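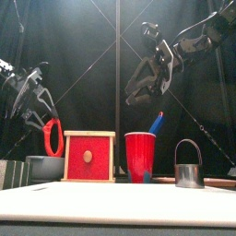 What does a robotics club do when it is not building a robot?

It writes down what the robot should do, tests it many times, and keeps a record of every result. In most clubs this takes longer than the building.

Print this page | E-mail this page

How the Pirotura Robot Club Works

The Pirotura Robot Club is for students in grades five through eight. It meets in the science room after school. This page explains the project the club is working on, which is called Lavitent. The goal of Lavitent is to make two robot arms share one table and pick up ordinary things, such as a pot with a red loop handle or a plastic cup.

Arms and joints

A robot arm is a chain of stiff parts connected by joints. Your own arm works the same way. The shoulder, elbow, and wrist are joints, and the bones between them are the stiff parts. In a robot, a motor turns each joint. A sensor inside the motor measures how far the joint has turned. The measurement is given in degrees.

To move the hand to a certain spot, the computer has to find an angle for every joint. Often there is more than one answer. Touch your nose with your elbow held low, then touch it with your elbow held high. Your finger ends in the same place, but the angles are different.

Grippers

The part at the end of the arm is called a gripper. The club uses grippers with two flat metal fingers. They open and close like tongs. A gripper with two fingers can do less than a human hand, so the students have to choose where it will take hold of each object.

Handles are useful for this. A soft loop that stands up can be pinched from above. A round knob on a box has to be approached from the front. A thin wire handle on a pail is harder, as it can swing when a finger bumps it. A cup can be held by its sides, but if the fingers squeeze too much, the plastic bends.

Writing the steps

A person can be told "pick up the pot." A program needs smaller steps. Krishnamoorthy Chacko, who teaches the programming group, asks students to write them on paper first. For the pot, the list reads:

1. Open the gripper.
2. Move above the handle.
3. Move down until the handle is between the fingers.
4. Close the gripper.
5. Move up.
6. Stop.

The first list written this year left out step 1. The closed fingers pushed the handle over and the arm went on to the next step anyway. The program had no instruction to check.

Two arms, one table

When two arms work together, they must not hit each other. The club divides the table into a left zone and a right zone. Each arm stays in its own zone unless the program gives it permission to cross. Only one arm can have permission at a time. This rule is called a lock. The same idea is used on railroads with a single track, where one train waits until the other has passed.

Ariel Mercado and Meenakshi Bangera wrote the lock program in July. It is 289 lines long. An earlier version had 930 lines, many of them repeated.

Testing

One good try does not show that a program works. The club runs each task 13 times without changing anything, and a student marks every try as "held," "dropped," or "missed." If the program is changed, the count starts over. Jagadeesh Nambiar keeps the test sheets in a binder labeled Clistska, after the club's first robot.

Safety rules

Stay behind the line on the floor while the motors are on.
Tie back long hair and roll up loose sleeves.
Say "moving" before you start a program.
Know where the stop button is.
Turn off the power before you touch a gripper.

Words to know

Joint: a place where two parts of an arm meet and can turn.
Sensor: a device that measures something.
Gripper: the part of a robot arm that holds things.
Lock: a rule that lets only one arm enter a space at a time.

Students who want to join should ask Sawsan Sabbagh for a form. No experience is needed. A parent or guardian must sign page 2.

Page updated 2019-12-20

Print this page | E-mail this page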